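Laundry morning at Temgate: bring your odd socks

February 16, 2024

I've been banging on about the free laundry mornings at Temgate for weeks now, so I'm very pleased to say they're properly starting at last!

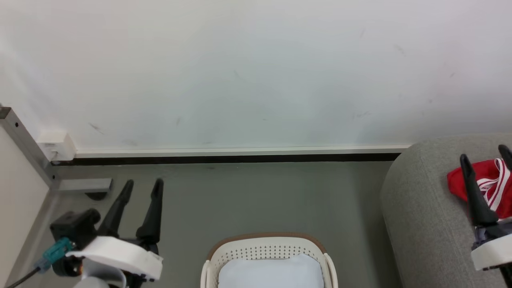 What's happening

The common room on the ground floor at Temgate is opening up for anyone who wants company while they get through the washing. You bring your clean, dry laundry, you plonk yourself down, you fold it (or you chat and pretend to fold it, which is more my style) and you go home with a tidy basket. There's tea. The doors open at 11 and I'd expect people to drift off by lunchtime, but the room is booked until 3 so there's no rush.

It all began back in November, when a few of us from the flats were moaning in the lift about the pile that lives on the end of the sofa. You know the one. It starts with a single pair of shorts and by the end of the week you can't sit down. My own basket is one of those white plastic ones with a brown rim and little holes at the back, and I'd got into the habit of putting a folded towel in the bottom and counting the job as done. I've since folded my way through two whole baskets in one sitting, which for me is unheard of.

Stuven, the launderette on the corner, have been lovely about it. They're letting anyone who comes along have a service wash at a reduced price, so if you don't own a machine you aren't left out. Just mention the laundry morning at the counter and bring it over once it's dry. Please do make sure it is dry, because damp jumpers on upholstery make me nervous.

We're also doing a swap rail. The children's sports kit is what I'm really after, as mine grow out of their shorts before I've sewn the names in. Anything clean with working elastic and a drawstring still in it is welcome. Trương, the alterations place next to Stuven, will be on hand for the first hour to show people how to get a lost cord back through a waistband with a safety pin. I've tried it with a biro and can't recommend it.

It costs nothing to come in. If you'd like a cake with your tea it's 90p a slice, and the money goes towards a second clothes rail. You don't have to book, but if you need the side door opening for a pushchair or a wheelchair, leave a message on the Temgate noticeboard and I'll come round and let you in.

Print this page
E-mail this to a friend

Comments

shortsandsocks: Is it all right to bring bedding? I have never once managed a fitted sheet on my own and I'd love another pair of hands.

hillside_mum: Yes please to the swap rail. I've got a bag of football shorts in three sizes, all washed.

Flat 11: Will there be anything that isn't cake? Happy to bring some cheese scones if there's an oven I can warm them in.

teatowel: The service wash at Stuven is very good, they did my curtains before Christmas.

Recent items

Haravov bakery changes its opening hours
New bike hooks for the back yard
Lost: one grey glove, Temgate stairs
Seed swap dates wanted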